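Wiver Releases Kesta 3, Grasp Planning Software for Cloth and Other Soft Goods

Update adds crease detection, per-finger contact models and a replay tool for hand-held gripper recordings

LARKEMEN, Sun 14 January – Wiver today released version 3 of Kesta, its grasp planning package for two-finger grippers. The release extends the planner to folded and bunched fabric, including cases where a rigid item is lying in or against the cloth. It is available now to all current license holders.

Earlier versions of Kesta treated each object in view as a closed rigid shape. That worked for boxes and bottles but gave poor results on towels, bedding and clothing, where the outline changes as soon as a finger touches it. Version 3 replaces the single shape with a surface map that is updated on every camera image. Creases, folds and recesses are marked as separate regions, and each region is scored for how far a fingertip can enter before it meets resistance.

The planner was developed on recordings made with hand-held grippers in furnished rooms. Wiver used 572 recordings for tuning and kept a separate set for testing. Patterned bedding, strong window light and motion blur were left in the data on purpose, and no recording was dropped for image quality alone.
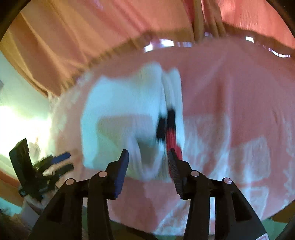 Photo: Wiver. A folded white cloth, with a black and red object in its crease, in front of the fingers of a hand-held gripper. Free for editorial use with credit.

"The hard part is deciding what belongs to the cloth and what is only resting in it," said Ragnheiður Ásgeirsdóttir, head of perception at Wiver. "If the planner merges the two, it closes on the wrong thing. Version 3 keeps both labels open until it has enough views to settle the matter – usually within 11 images."

Contact models can now be set for each finger separately. A gripper with a smooth pad on one side and a ridged pad on the other no longer has to be entered as a matched pair. Friction, pad width and closing limit are read from a plain text file, and changes take effect without a restart.

The release also includes Lindholm, a replay tool that was previously used only inside the company. Lindholm plays a recording alongside the planner's output and shows the grasp candidates at each step, with the score of each one and the reason any candidate was rejected. Users can edit a region label by hand and rerun the planner from that point.

"Most support requests came down to one question, why did it pick that grasp," said Gayan Fakir, who leads tooling. "The log had the answer, but reading it took a long time. Now the rejected candidates are on screen next to the chosen one."

Kesta 3 runs on Linux. Plans are computed on the local machine and no images are sent to Wiver. Configuration files from version 2 must be converted with the supplied script before first use. Support for version 2 ends in September.

Known limits are listed in the release notes. Sheer fabric is not supported, and the planner does not handle grippers with more than two fingers.

Press contact: Eilif Vik, Wiver, Larkemen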